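4.2 Greifplanung in dicht belegten Szenen

Der Planer Gater erhält pro Zyklus eine segmentierte Punktwolke und eine Liste von Greifkandidaten aus dem vorgelagerten Netz. Kandidaten, deren Anrückpfad das Kollisionsmodell der Nachbarobjekte schneidet, werden vor der Trajektorienoptimierung verworfen. Das Verfahren folgt in der Grundstruktur dem Ansatz von Ó Gríofa, ersetzt jedoch die feste Sicherheitsdistanz durch einen objektabhängigen Term. Alle Versuche laufen in der Simulationsumgebung Skavwood; Abb. 3 zeigt einen Zustand mit gegriffenem Objekt nahe der hinteren Tischkante.
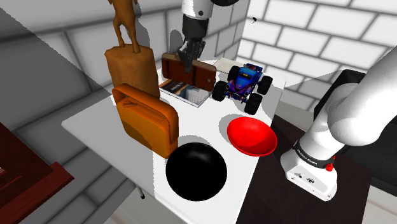 Abb. 3: Simulierte Tischszene mit geschlossenem Parallelgreifer an einem braunen Etui; davor flacher Karton, Spielzeugtruck und zwei Schalen.

Für jede Szene werden 1.000 Kandidaten gezogen. Nach der Kollisionsprüfung verbleiben im Median 121, von denen die drei bestbewerteten an den Optimierer übergeben werden. Scheitert die Optimierung für alle drei, wird die Szene als nicht lösbar protokolliert und nicht erneut abgetastet – auch dann nicht, wenn die Zeitschranke noch nicht erreicht ist. Der Testsatz umfasst 2.535 Szenen.

Flache, teilweise verdeckte Objekte bleiben problematisch. Ihre Punktwolke ist an der abgewandten Seite unvollständig, und die konvexe Hülle unterschätzt dort die tatsächliche Ausdehnung. Wir vergrößern die Hülle daher entlang der Sichtrichtung. Der Vergleichsplaner Cullinane verwendet diese Korrektur nicht; er erhält ansonsten identische Eingaben.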